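Kanden Culia Hand Grinder

I paid 70 dollars for a thing that does with my arm what my old grinder did with a button. The Culia holds 34 grams of beans, enough for two mugs or one guest who says "just a splash" and doesn't mean it.

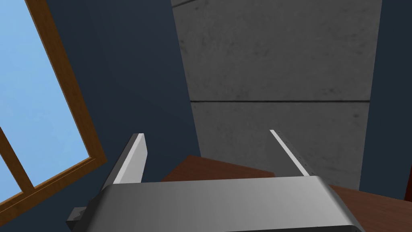

At the medium setting, a full load takes me 70 turns of the crank. Light roasts fight back. I ran a washed Ethiopian through it before sunrise and had no need of the coffee afterward.

The grounds are even, with less dust than my Romaniuk ever managed, and my pour-overs have stopped tasting like aspirin. Espresso is another story, a long one, told mostly by my shoulder.
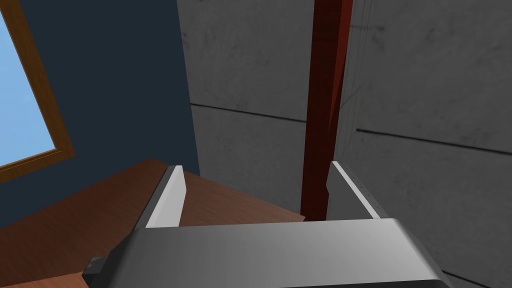 Static is bad in December. The lid squeaks. I'd still buy it over the Kolludard, which costs 221 and squeaks too.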